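**Purkcombe evaluation of the Nustden simulation kit - progress report, September**

Work this period covered the entryway module of the Nustden kit, the household simulation package we hold on a trial license. The module supplies a hallway with a glazed door, an open shelving unit, a two-arm robot and a small set of footwear. We are reviewing it as a possible replacement for our in-house Viltden environment.

Setup took three working days, mostly spent on driver versions. The Fakir controller now runs against the kit without changes to its grasp planner.

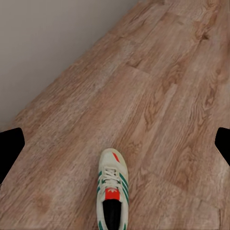 *Entryway module: gripper open above the sneaker.*

A batch of 300 episodes was completed on the shoe tasks. Logs are intact for all of them. Contact behavior on rigid items is stable. Soft uppers are modeled as rigid bodies, and this limits what we can conclude about grip force - the vendor lists deformable parts as a later release.

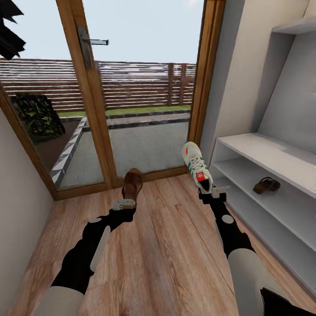 Two-arm tasks place more load on the scheduler. With both arms moving, a full batch takes around 48 hours on the current workstation, and we have not yet tried splitting it across machines. Task scripts are plain text and easy to edit. The documentation for the shelf task is out of date and two parameter names had to be found in the source.

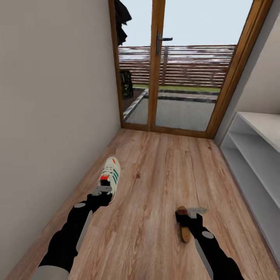
*Two-arm task: sneaker in the left gripper, shoe brush in the right.*

Open items for the next period:

- repeat the batch with varied floor friction
- compare grasp logs with the Viltden baseline
- obtain a price for a 3-seat license

Spending is within the approved budget. No change to the end date is requested.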